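The Second Arm

The second arm came up from Sarkgate in May, in a box that had held a fan heater. She carried it to the workshop on the bus and set it on the bench beside the first one.

The first arm was called Han. It had been called that before she joined, and the name was written inside the cupboard door with the date it first moved. The new one had no name yet. It had a bad elbow, and it took her 30 evenings to get the play out of it.

She worked late, when the lathe was off. Her brother came sometimes and read the manual aloud from the couch, skipping the parts he thought were dull. Those were usually the parts she needed.

"Torque limits," he read. "Two pages. No."

"Read me the two pages."

He read them.

By summer both arms would answer the same program. She called it Brevilari, after the street they grew up on, and kept the versions in a folder with the bad ones left in. Version nine had closed the left gripper on her sleeve and held on until her brother found the switch. She still wore the shirt.

On the night of the first real try she pushed the tables together and put out the blocks. Her brother wanted to do the counting down. She let him get to four and then pressed the key.

The motors took up their load with the small sound she had been hearing in her sleep. The right arm swung in over the table, slowed, and opened its fingers. The left one stayed low.

"Which one does it want?" he said.

"Red," she said – and she moved her chair in closer to watch.

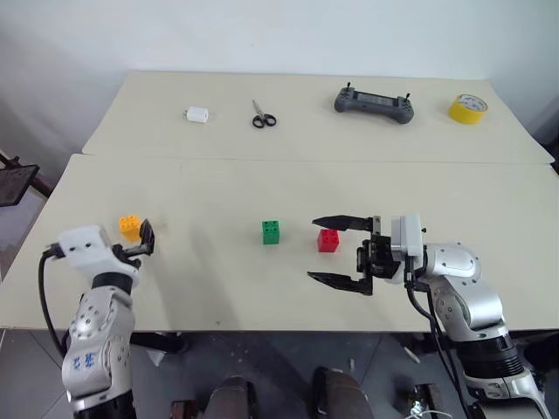 The red block between the right gripper's open fingers, with the orange one beside the left.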